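Visit report: the Yurt open day, September 24, 2024

So I finally made it to the open day at Yurt, the furniture workshop everybody in our sewing group keeps going on about, and I'm so glad I went! Nurhan Canpolat met us at the door (coffee first, bless her) and took 30 of us through in two batches.

I had expected noise and sawdust and got plenty of both, but the part I loved was the surface room. Doğukan Sönmez does the sanding and finishing there, and he let us run our hands over test boards, from rough to so smooth you want to put your cheek on it. Then he got going on grain – straight lines, wavy lines, the pointed arches they call cathedrals – and how he decides which side of a board faces up. I could have stayed all afternoon.

Lunch was soup at long benches, and I sat with Alvar Wikström, who had come to order a desk and left with a desk and a stool. They have 7 people on staff and a waiting list into November, so don't dawdle if you want something.

I came home and stared at tabletops for the rest of the week. Pale wood, arches and all: 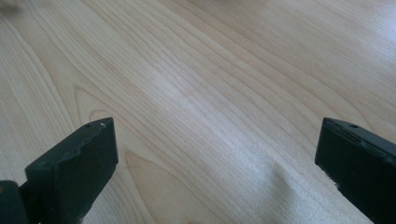

What makes the arch shapes in wood grain?

They show up when a board is cut flat across the growth rings, so the rings come out as nested peaks along the face.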